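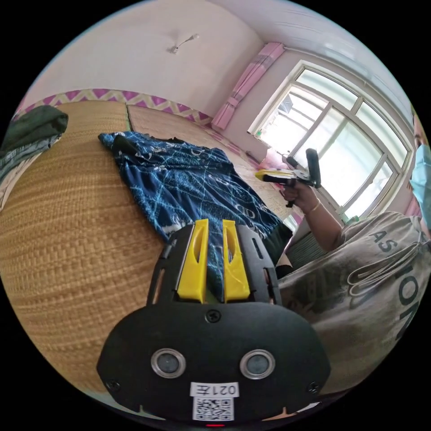
Brellstead Hand Gripper Pair, G2

For recording manipulation tasks by hand

Sold as a left and right set. Single units are available as spares to existing customers only.

Overview

The G2 is a pair of hand-held grippers for showing a robot how a task is done. The operator holds one in each hand and does the work with the gripper fingers. Video, finger opening and hand motion are recorded together and written out as one episode. No robot has to be present while recording.

The set was developed for soft-goods work: folding shirts, turning sleeves, smoothing sheets, sorting laundry by type. It is also used for kitchen and packing tasks where the objects weigh less than the limit given below. Recordings can be made in ordinary rooms, on a bed, a counter or the floor, without markers on the walls.

A second mode, remote control, uses the same pair to drive two robot arms live. See Remote control mode.

Fingers

The standard fingers are yellow plastic with a long vertical slot. The slot lets the tip bend a little under load, so thin cloth can be picked up from a flat surface without the tip digging in. The color was chosen to stand out from most fabrics in the recorded video, and the tracking software expects it. Do not paint or tape the fingers.

Fingers are a wear part. Replace them when the tips no longer meet squarely or when the edges of the slot show white stress marks. To change a pair, open the gripper fully, take out the finger screws from the back of the bracket, slide the old fingers out and the new ones in, and tighten by hand. Run the opening calibration afterward.

Two other finger types fit the same bracket:

Wide pad, for towels and bedding. Part G2-F-W.
Short tip, for buttons, zippers and small packaging. Part G2-F-S.

Use the same type on both grippers within one session. The software will accept a mixed pair but marks the episodes as non-standard.

Labels and pairing

Each unit carries a printed label with its number and side, and a QR code under it. The side is given as 左 for left or 右 for right. Both units of a set have the same number.

To pair a set, open the recorder application, choose Add set, and scan the left code and then the right. If the numbers don't match, the application stops and asks for the other unit. Labs with several sets should keep each one in its own case. Swapping one side between sets gives recordings that look fine on playback but carry the wrong calibration.

If a code is scratched or has come off, the number can be typed in by hand. Replacement stickers are free; send us the serial number from inside the battery cover.

Recording a task

1. Charge both units and scan the codes.
2. Lay out the objects. Loose items such as phones, keys and cups should be out of reach of the fabric.
3. Hold both grippers closed, tips together, until the application shows Ready.
4. Start the episode with the thumb button on the right unit.
5. Do the task at a steady pace. Keep the fingers in view of the camera as much as possible.
6. Press the button again to end. Hold it down to discard.

Long sleeves that hang past the wrist can cover the lens. Roll them up. Bracelets and watches are fine if they don't knock against the housing.

Daylight from a window is usually good enough. Avoid facing straight into the glass for a whole session, since the exposure will drop and dark fabrics lose their detail. Patterned bedding, mats and rugs cause no trouble for tracking and often help it. Plain white sheets on a plain white bed are the hardest case; lay a textured cover over part of the bed if tracking drops out.

For folding tasks we suggest at least 80 good episodes per garment type before a first training run. Vary the garments and the starting position. Starting every shirt flat and face up produces a policy that can only fold shirts that are flat and face up.

Remote control mode

In this mode the grippers send position and opening to a pair of arms over the local network. The operator should stand where both arms are in direct view. Motion scaling can be set to full or half. Half is the default on first connection.

The arms follow only while both grips are squeezed past the first stop. Letting go of either one holds both arms in place. This does not replace the emergency stop on the robot controller, which must be within reach.

Drivers are supplied for the Nutville N-series arms and the Hettiarachchi dual-arm bench. For other arms, the interface document lists the message format.

Specifications

Maximum opening: 93 mm
Maximum object weight, each hand: 2 kg
Recording time per charge: 11 hours
Status light: red, lower front
Handle: black, upright, fits left or right hand
Data output: video with synchronized pose and opening, one folder per episode
Storage: internal, copied over USB-C
Operating temperature: 5 to 40 °C
Not rated for wet use

In the box

Left gripper and right gripper, same number
Standard fingers, fitted, and one spare pair
Two USB-C charging cables
Hex key
Hard case
Quick start card

Care

Wipe the housing and the lenses with a dry microfiber cloth. Lint builds up in the bracket slots after long laundry sessions and should be brushed out before it reaches the slide. Do not use compressed air on the lens side. Do not oil the slide.

Common problems

Ready does not appear: the fingers are not fully closed, or cloth is caught between them.

Opening reads wrong after a finger change: run the opening calibration again with nothing between the tips.

Tracking drops out near a window: turn a quarter of the way around and repeat the episode.

One unit is missing from the list: charge it for a few minutes and scan its code again.

Ordering and support

The G2 set is sold direct and through Zoncombe. Orders placed by universities can be invoiced. Lead time is shown at checkout. Wide pad and short tip fingers ship separately from the set.

Firmware released before April does not support half scaling. Update both units before using remote control mode.

Technical questions go to Habibur Thambiah in applications support. Please include the set number, the firmware version and one episode folder that shows the problem.

Page last revised 2023-10-07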